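Workshop > Bench Tips > Grippers & Arms

I've been swapping grippers on my little bench arm all month, and I finally have some tips worth passing along (mostly learned the slow way!). The two on trial are the Drisa, with plain parallel fingers, and the Jastico, which has soft pads and costs $70 more.

First tip: try everything in the simulator before you bolt anything on. I ran 200 pickups per gripper over a couple of evenings with a cup of tea in my hand, and I didn't chip one mug. Start with the fingers wide open and look at the view from just behind them. If you can't see the work surface between the tips, move the camera before you touch any other setting.
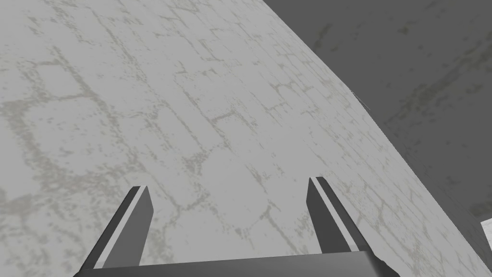 Simulated view over the open fingers, with the stone-look surface showing in the gap.

Second, pick a busy texture for your pretend countertop. I used plain white at first and could never tell how high the fingers were. Cracks and speckles give your eye something to judge by, and wow, what a difference.

Third, write down your closing speed every single time. Kagiso Kekana lent me his old controller and I lost a whole evening's settings because I trusted my memory. Now there's a notepad taped to the bench.

So far I like the Drisa for boxes and jar lids, and the Jastico for anything round. I still need to try both on spice tins.

Recent tips
Quieting a rattly Feltport arm
Cable ties or Velcro?
4 ways to mount a bench camera
Cleaning rubber finger pads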